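Leave the walls alone for a month

Every few years the council in Brundetwood repaints the library, and every time the pictures come down and don't go back up in the same place, or don't go back up at all. I used to mind this. I now think most of us hang things too soon and leave them up too long, and that a bare wall does a room more good than we allow.

When we moved to Avcombe I had 10 frames out of their boxes by the first Monday evening. I put them where the last people's nails were, which meant I had taken over the taste of strangers. The hall had a row of prints at a height that suited someone taller than me. The back bedroom had a map over the radiator, where it faded. I lived with those choices for years and stopped seeing any of it.

That is my complaint about pictures on walls. After a few weeks we don't look at them. A calendar gets more attention, and so does the gas bill pinned up beside it. People will spend £196 on having a poster framed at a shop like Szabo, with the good mount and the good glass, and by the spring it has turned into part of the wallpaper.

The fashion for filling a whole wall makes this worse. Zovora, the furniture chain, sells the frames in packs with a paper template, so you can have the lot up before lunch. I can see the appeal. But a wall like that is decided in one go by someone else's drawing, and the pictures are chosen to fit the holes. I have seen the same fern in 4 different houses.

My own rule is dull and it works for me. Take everything down in March. Fill the holes, wipe the frames, and put nothing back for a month. At the end of it you will know which ones you missed. In my case it was two: a small drawing of a harbour and a school photograph. The rest went into the cupboard under the stairs, and a few have since come out for a turn - one goes up, one goes away.

It costs nothing except the filler. Rented places are harder, I know, and so are old walls where the plaster comes away with the nail. Even there, a shelf with a ledge lets you change things without a hammer.

A frame can also spend a while lying flat on a table before anyone reaches for the nails.
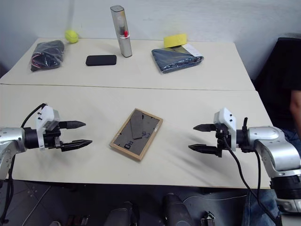
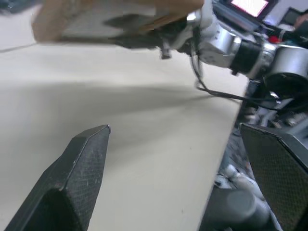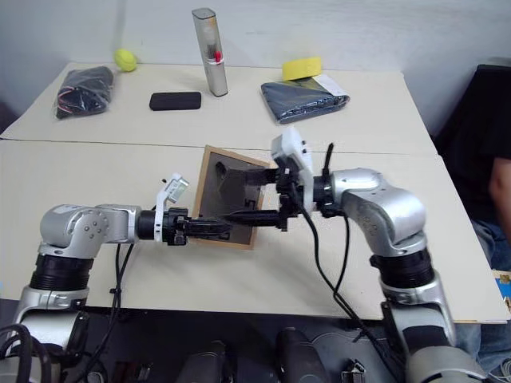
One reader, Brundetwood born, wrote in to say that a month is far too short. She left her sitting room bare for 800 days after a burst pipe and missed only the mirror, and she would like it known that the council's landscapes in the library were never any good in the first place.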